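Courses > Event Production Basics > Unit 4 > Handout: Soft Goods and Backdrops

Unit 4 handout. Read before the February workshop.

Soft goods are the fabric parts of a setup: backdrops, table skirts, side masking and borders. They are light, they pack small, and they hide a lot. They also cause a good share of the problems on setup day, usually through poor measuring.

Fullness

Fullness is the extra width of fabric compared with the width it covers. A drape hung flat has no fullness. A drape with 100 percent fullness uses twice the width of the opening. Flat fabric shows every crease and every draft. Gathered fabric hides small faults and takes light more evenly, but it costs more and weighs more on the pipe.

In the Flamton hall exercise you worked out the fabric for an opening of 147 inches at 100 percent fullness. The answer is 294 inches of finished width, before side hems. Several people forgot the hems. Add them last, for each panel, and not once for the whole run.

Color and surface

Black is the default for masking. It absorbs spill light and lets whatever stands in front of it read clearly. Check the pile if the fabric is velour: all panels must run the same way or they will look like two different blacks under the same lamp. Dust and lint show on black more than on gray, so brush it after hanging.

White and pale fabric bounces light back into the room. Use it when you want a bright background and have enough distance to keep shadows off it.

Putting letters on fabric

Signs on a backdrop should be planned on paper first. Draw the opening to scale, mark the center line, and place the middle letter of each row before the others. Spacing by eye from the left edge nearly always leaves the last letter crowded.

Pale letters carry well on black. Mixed colors are fine for a family event or a school fair, provided every letter is light enough to stand out. Folds will tilt a letter or hide part of it, so either flatten the area behind the wording or choose letters large enough to survive the gathers.

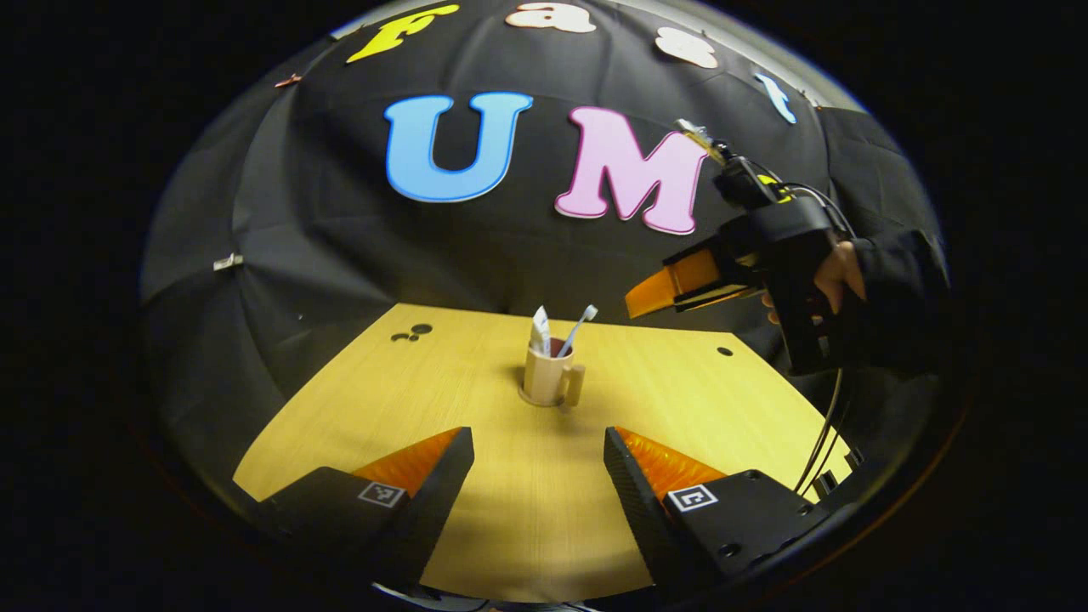
Pins hold better than tape on heavy cloth. Tape is acceptable on smooth fabric for a short event. Do not use hot glue on rented goods. The Clekix rental sheet in your packet lists a cleaning charge for adhesive marks, and it applies to each panel.

Creases

Fold lines relax slowly. Hang the fabric the evening before if the room is available. If not, steam from the back, working from the top down, and keep the steamer moving. Check the flame-retardant label before you start, as some treatments spot when they get wet.

Assignment

Use the Plolwood floor plan. Specify a black backdrop for the 35-foot wall, with 2 rows of lettering of your own wording. Hand in a scale drawing, a fabric calculation with hems, and a note on how the letters will be fixed. Reading: Karamanlidis, the chapter on drapery and masking.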